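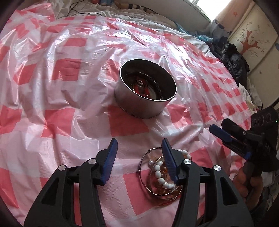 ¿Quién puede apuntarse al maratón de programación de Escobar?
Cualquier persona matriculada en un instituto, un ciclo formativo o una universidad, haya escrito código antes o no. La inscripción es gratuita y se puede venir sin equipo.

Trestent abre las inscripciones de su segundo maratón de programación para estudiantes

Escobar, 3 de junio de 2026

Pues ya está, ya lo puedo contar: en agosto volvemos a juntarnos en Escobar para pasar 38 horas seguidas programando, soldando cables, discutiendo nombres de aplicaciones y comiendo bastante peor de lo que deberíamos. Escribo esta nota de prensa en primera persona porque llevo la organización desde el equipo de Trestent y me sale más natural que hablar de mí como si fuera "la entidad" (en la nota del año pasado lo intenté y me quedó un texto que no reconocía ni yo).

La primera edición nos pilló con el paso cambiado. Habíamos preparado sitio para unos pocos grupos y nos llegaron 932 solicitudes, con gente que escribía a medianoche preguntando si podía dormir debajo de la mesa. Esta vez tenemos el pabellón entero, una zona de descanso de verdad y 41 mentores repartidos por turnos, así que a las cuatro de la madrugada también habrá alguien despierto que sepa por qué no compila lo tuyo.

El tema de este año es el transporte en localidades pequeñas. Lo elegimos después de escuchar a muchos participantes que tardan más en llegar a clase que en hacer los deberes, y me hace mucha ilusión ver qué sale de ahí: rutas compartidas, avisos de retraso, mapas para quien va en silla de ruedas, lo que sea. También hay categoría libre para quien llegue con su propia idea metida en la cabeza. Eso sí, el código se escribe durante el evento. Se pueden traer bocetos, bibliotecas abiertas y datos públicos, pero los proyectos ya terminados se quedan en casa.

Los equipos serán de 2 a 5 personas. Si vienes por tu cuenta, la primera tarde hacemos una ronda para formar grupos, y os prometo que es menos incómoda de lo que suena (el año pasado un equipo que se conoció así acabó llevándose el premio del público con un juego para aprender a leer partituras, ¡y todavía siguen con él!).

Erach pone los servidores y la conexión, que en la primera edición se nos cayó justo antes de las demostraciones y no quiero volver a pasar por eso. Zallix presta placas, sensores y pantallas pequeñas para quienes quieran montar algo físico. El material se pide en el mostrador, se firma una hoja y se devuelve al terminar. De los ordenadores portátiles se encarga cada participante, aunque guardaremos unos cuantos para quien no tenga; basta con marcar la casilla correspondiente en el formulario.

Antes del pistoletazo de salida habrá talleres cortos de control de versiones, diseño de interfaces y primeros pasos con Python. El de control de versiones lo doy yo, y lo recomiendo incluso a quien crea que ya lo domina, que luego llega la segunda noche y todo son carpetas llamadas "final_bueno_2".

Las personas menores de edad necesitan una autorización firmada y podrán quedarse hasta las diez de la noche, o toda la noche si las acompaña un adulto responsable. El menú tiene opciones vegetarianas, sin gluten y halal. Si alguien necesita otra cosa, que nos lo diga al inscribirse y lo arreglamos.

El formulario está abierto desde hoy en la web de Trestent y se cerrará cuando se llenen las plazas. Confirmaremos cada solicitud por correo, así que echad un ojo a la carpeta de no deseados. Los medios que quieran venir a las demostraciones finales o hablar con los equipos pueden pedir acreditación en el apartado de prensa de la misma web, y allí dejaremos también el programa completo en cuanto cerremos los horarios de los talleres.

Departamento de comunicación de Trestent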